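### 4.2 Keeping the cell in working order

The Otdale cell occupies an ordinary office desk, a decision made for budget reasons and later defended on grounds of realism. Most of its upkeep concerns two cameras, one fixed beside the workspace and one at the wrist. The fixed view is checked every morning against a stored reference. The wrist view is checked after every finger change, a job that falls to Yhon Carhuamaca, who owns the only hex key that fits.

Over the period reported we logged 2074 episodes and kept 1672. Of the discarded runs, 58 were traced to a wrist camera that had worked itself loose by less than the width of a fingernail. The policy noticed well before the authors did. We now put thread lock on both mounting screws and retighten them on Fridays, whether or not anyone feels like it.

Cables are left where the desk's other users put them. An early attempt to tidy them took down the controller and a colleague's thesis backup, and was not repeated.

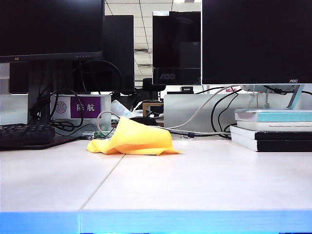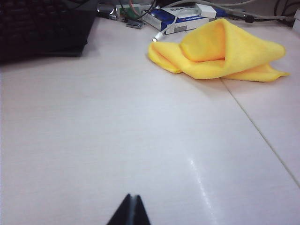

**Figure 8.** The desk with the yellow cloth, from the fixed camera (first) and the wrist camera (second).

Finger wear was slower than we had feared. Ramesh Shakya replaced the tips once, in July, and the old pair still closes well enough to serve as a spare. Recalibration after the swap took an afternoon, most of it spent looking for the calibration board. The board now hangs on a hook, and the procedure in Section 4.3 assumes it is still there.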